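Nov 20, 2020. Media lab notebook, student internship page

Carrying over from the last entry, which ended in the middle of a list and a coffee ring.

Applications for the January placements closed last night. Final tally is 32 for the Multerow post house, two for the Mukis sound stage. I told the sophomores in the info session that Mukis was the better job. They listened politely and then all applied to the place with the nice lobby.

Spent the morning checking reels against the rules. The rules say reel under three minutes, résumé one page, one letter from an instructor. Things received so far in the reel slot: a wedding, a full short film with credits longer than the film, a screen recording of somebody looking for their reel. I have written back to all of them. The wedding was well lit, and I said so.

Letters are the usual trouble. Dela Peña (our scholarship fund, for anyone reading this next year) wants its own letter on its own form, and the form won't take an apostrophe. Anyone named O'Something should call the office. I've called the office. They suggested I email.
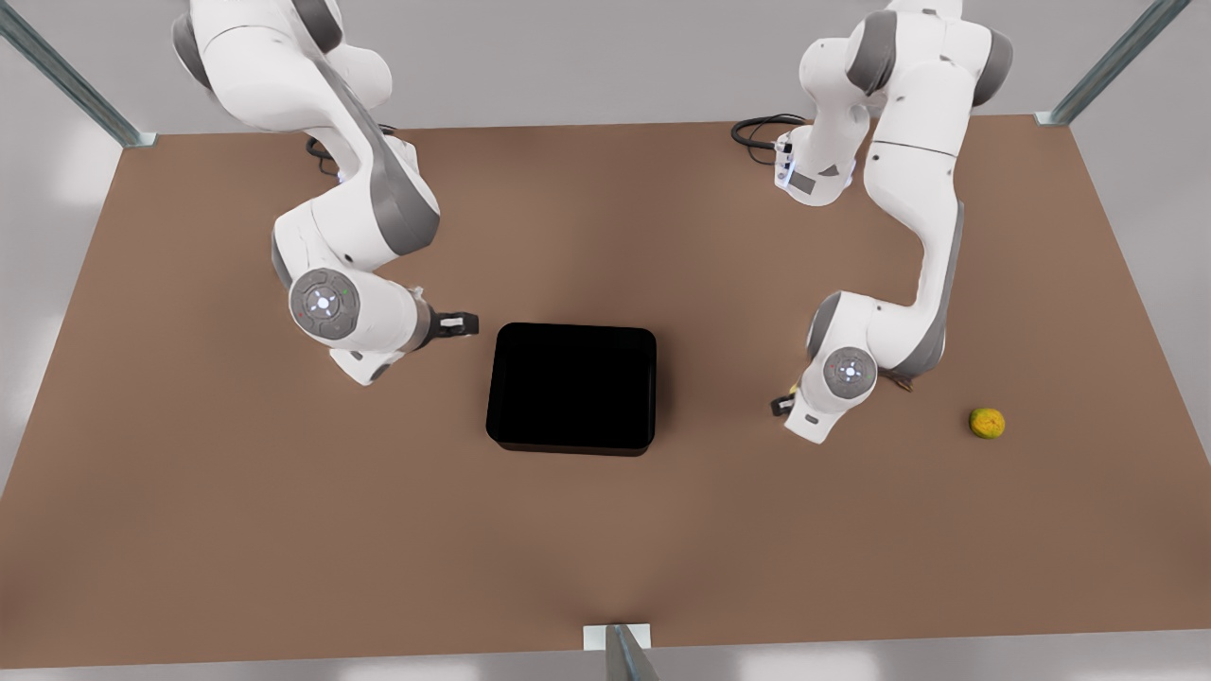 Budget next. The fund gives us $3,705 for travel and housing and the number hasn't moved since I was hired. Split among everyone who might go, it covers bus fare and a firm handshake. My proposal is to give it all to the students who have to move for the semester and let the commuters have the parking passes. Hanne thinks the commuters will complain. The commuters already complain, so I don't see the loss.

Distidgate, the placement portal, logged me out during the transcript upload again. It keeps the first file and throws out the rest without saying so. Workaround: upload one transcript, save, go back to the main page, upload the next. Do not use the "add another" button. I don't know what it adds.

Mock interviews this afternoon, all by video. Notes for the ones who asked for notes:

Look up what the company does. One person told me they'd always dreamed of working in animation, at a place that cleans up dialogue.

"I'm a perfectionist" is not a weakness and we've all heard it. Pick a real one, a small one.

If your roommate walks through, let him walk through. Introducing him took up most of the answer on teamwork.

The good ones were very good. A transfer student talked for several minutes about fixing room tone and I'd have hired her out of my own pocket, see budget above. 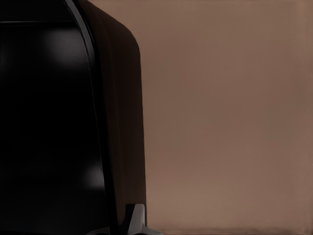

Iraklis Galanis wrote back that I'm being too hard on the reels, and that his own first one was 55 seconds of a parking garage with a saxophone under it. It got him the internship. He also wants it noted that a short reel with one good cut in it beats a long one with a logo, and he'll say so at the January orientation if we give him ten minutes. I put him down for ten. He'll take thirty.

So the reel sheet gets a rewrite. Dropping the line about "professional presentation," which has mostly produced animated logos. Adding: put your best shot first, put your name on it, check that the link opens on a computer that isn't yours.

Still to do:
Hanne Bisgaard to call Mukis and ask if they'd take a late applicant or two.
Chase the missing letters, politely, then less politely.
Ask Distidgate support about the button.
Return the lavalier mic I've been calling "the spare." It belongs to the theater department and they've started asking.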